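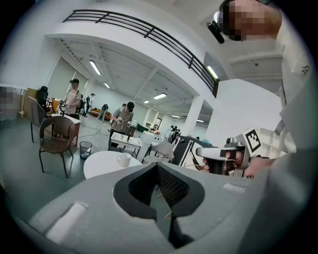 Two bent pieces of yellow wire between the gripper fingers.

Verari Cassette and Seven-Inch Index

Version 2, released 10/09/2023
Maintainer: Kanyarat Suksawat

Summary

The Verari index is a table of small-run synth, cold wave and home-recorded electronic releases put out by 11 independent labels in the late seventies and eighties. It has 969 releases and 1605 pressings. A release is the work as the label announced it. A pressing is one physical issue of that work, so a tape that came out with a hand-stamped insert and then again with a printed one gets one row in the first table and two in the second.

The index began as a spreadsheet for sorting out the Fikley catalog, where the same numbers were used for cassettes and for singles. The other labels were added because they shared artists, duplicators or sleeve printers with Fikley.

There is no audio here and there are no cover scans. Please don't open issues asking for them.

What is in the download

releases.csv - one row per release
pressings.csv - one row per pressing, linked by release_id
people.csv - performers, engineers and sleeve artists, with known aliases
labels.csv - name, town, first and last catalog number
sources.csv - where each fact came from
CHANGES.txt - edits between versions

All files are UTF-8 with comma separators and a header row. Fields with commas in them are quoted. Empty means unknown. The word "none" means we checked and there is nothing, for example a tape with no catalog number anywhere on the shell, the card or the label's mail-order sheet.

Fields in releases.csv

release_id: internal key, stable between versions
title: as printed, with original spelling
title_alt: other titles used in ads or fanzines
artist_id: links to people.csv
label_id: links to labels.csv
catalog_no: as printed, including stray spaces and periods
year: year of first issue, four digits
year_basis: printed, ad, letter, or guess
format: cassette, seven-inch, ten-inch, twelve-inch, flexi
notes: free text

The year_basis field matters. Many of these labels did not print a year on anything, and others printed the year of recording. If you are making a chart of releases over time, filter out the rows marked "guess" first. Most of the guesses are Ormsby tapes. Ormsby renumbered its whole list at least once and kept selling old stock under the new numbers.

Fields in pressings.csv

pressing_id: internal key
release_id: links to releases.csv
run_size: number of copies, only where a source gives it
run_basis: invoice, sleeve, ad, or memory
runout: text scratched or stamped in the dead wax, vinyl only
shell: cassette shell color and screw or weld
insert: paper type and fold, if known
reissue: yes or no

Run sizes on sleeves are often wrong. Labels liked to claim a small edition, then had more made when the first batch sold. Where an invoice and a sleeve disagree we use the invoice and put the sleeve figure in the notes. Entries with "memory" as the basis come from letters and phone calls with people who were there, and they should be treated as loose.

How it was put together

Kanyarat Suksawat did the first pass from mail-order sheets and distributor lists, working label by label. A second reader then went through each label with the physical copies to hand where we had them. Differences were settled by going back to the item. If neither reader had a copy, the row is marked unseen in the notes.

Names were merged by hand. People recorded under several names, and more than one person used the same name, so string matching made a mess of it. When we were not sure two names belonged to one person, they were left apart. Expect some duplicates in people.csv for that reason.

Changes in this version

- Zestodmont added in full, including the split singles
- pressings moved out of releases.csv into their own file
- runout text now keeps upper and lower case
- flexi discs given away with fanzines are listed under the label that paid for them, where known
- three compilation tapes removed after they were found to be home dubs with made-up numbers
- aliases merged for several Fikley acts, see CHANGES.txt

Known problems

Coverage is uneven. Fikley and Zestodmont are close to complete. Ormsby is missing most of its early tapes and we have no mail-order sheet from before it moved. Self-released tapes that a label only distributed are left out, although a few got in during the first pass and have not all been caught.

Track lists are not included. They were typed up for part of the set, but the spellings differed so much between card, shell and ad that we held them back. They may go into a later version.

The reissue flag covers issues on the original label only. Modern reissues by other labels are not tracked - there are too many now, and they are well covered elsewhere.

Privacy

Home addresses printed on sleeves and sheets have been left out, even though they are easy to find on the originals. If you are listed in people.csv and want your legal name removed, write to the maintainer and the entry will be reduced to the stage name.

License and citation

The tables may be used and shared freely with credit. Please cite as: Suksawat, K., Verari Cassette and Seven-Inch Index, version 2.

Corrections

Send the release_id, the field, the value you think is right, and what you are basing it on. A photo of the label or the runout is best. Corrections received since June are still being worked through, so a reply can take a while.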